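Workshop tips from a two-armed suitcase packer
Reading time: 6 minutes
September, by Eetu Nurmi

If you've been following along, you know the shared bench at Dostden has been mine and Hanne's for the whole summer, and that we set ourselves the silliest possible job for a pair of small robot arms: packing a suitcase. I've had a bunch of messages asking how to get going with something like this at home, so I'm writing down the stuff I keep repeating. Some of it is about robots and a fair bit is about housekeeping (sorry, it's the same job half the time).

First, the rail. Put both arms on one length of grooved aluminum and bolt them down before you do anything else. I started with each arm clamped to the table on its own, and every time I leaned on the bench one of them shifted a hair and I'd spend the evening recalibrating. On a shared rail they at least stay put relative to each other. Tighten the bolts, run the arms for an hour, tighten them again. You'll find at least one that has worked itself free!

Next, walls. Ours are plain pale panels on three sides, and they did more for us than any clever software. Before that we had a shelf of paint cans in the background and the model got terribly interested in the paint cans. Anything flat and dull will do. Go for matte if you can get it, and wipe it down with a barely damp cloth, no spray cleaner, or you'll get streaks that catch the light.

Now for what goes in the case. Start with soft things. A knit top is a lovely first item, all forgiveness, you can grab it nearly anywhere and it'll come along. Fold it big and thick, so there's a proper edge for the fingers to close on. If you fold it down small it turns into a hard little brick and the gripper skates right off the top.

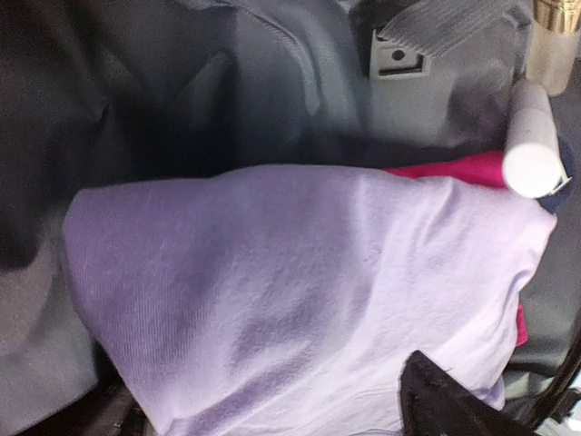

Bottles I'd leave until you've got cloth going reliably. They roll, they tip, and if there's anything in them you will be mopping. I rinse out empties, let them dry with the caps off overnight, then put the caps back on. A strip of clear tape around the cap saves you from the day it gets squeezed the wrong way. Shiny caps are a pain for the wrist cameras, by the way. I've had decent results dulling one with a bit of hair spray, although Hanne says it makes everything sticky and she's right about that too.

Straps and buckles: decide early. Either they stay tucked under the lining every single time or they get to flop wherever they like every single time. I went back and forth for weeks and ended up with 14 runs I couldn't compare to anything.

Cables deserve their own page, really. Leave a generous loop at every joint, more than looks sensible, then move the arm by hand to the far end of its reach in each direction and watch the loop the whole way. Where it wants to snag, add a tie. Snip the tail of the tie flush and run your thumb over it, those cut ends will scratch you and they'll pull threads out of a sweater too. And keep the cable off the top of the fingers! I lost a whole Melosach servo to a cable that got folded into a elbow. I'd bought it that same week.

For layout we've settled on the case to the left and the laundry to the right, close together. Every extra inch between them is another inch for a sleeve to drag. A plastic basket with holes in the sides is better than a solid tub, I think, it's light enough to swap out with one hand and it doesn't hold on to cloth by suction the way our smooth tub did. Low sides are worth hunting for.

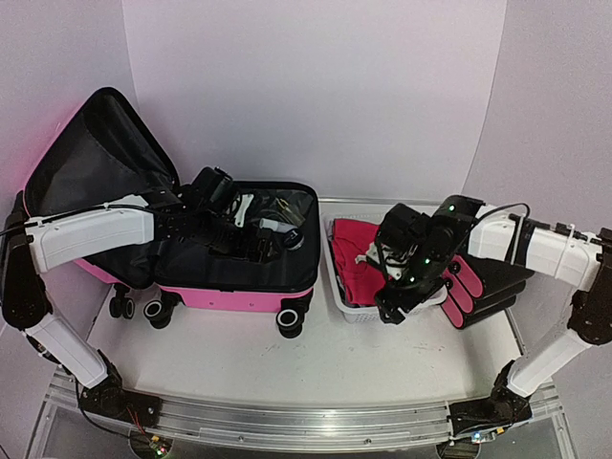
If you're using a hard-shell case on wheels, the wheels are going to annoy you. Ours crept backward a little with each press until the arm was reaching for a spot that had moved. I tried rubber feet, I tried a towel, and what finally held was two dabs of the removable putty you use for posters. It peels off clean if you warm it with your fingers first.

Stand the lid up against the wall so it can't swing down. It also gives you somewhere to test whether your arm clears an obstacle, which mine did not for most of July.

Dark clothes are the hard level. Black jeans in a black lining are just a puddle to a cheap camera, there's no edge to find anywhere. A lamp set low and off to one side helps, you get a bit of shine along the seams. Brush the lint off before each session, or leave the lint on, I've tried both and the lint honestly may have helped. Denim is heavy too, so slow the lift down. I cut our speed by 11 percent and we dropped far fewer legs.

Oh, and wash new jeans before they go anywhere near a white table. Ask me how I know. Baking soda paste, soft cloth, small circles. 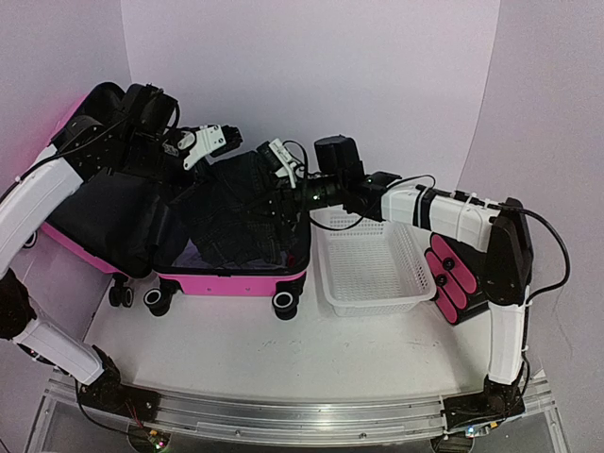

Veerle Van den Broek wrote in to say that she'd skip the jeans altogether for the first month and stick to towels, cut in half and hemmed, so that every piece is the same weight. She also keeps a sheet of paper by the bench and writes down the battery, the lamp position and the room light before each run, and she thinks that sheet has saved her more time than any part she bought. Fair enough, I've started one.

Her other suggestion was for fingertips: ridged pads, washed in dish soap once a week. They pick up skin oil from us handling them and lose their bite. Dry them completely before they go back on.

Still to sort out: sleeves hanging over the rim, and zippers, which I'm ignoring for now. Hanne wants to try socks next. We're on run 403 and I've promised her the bench after supper.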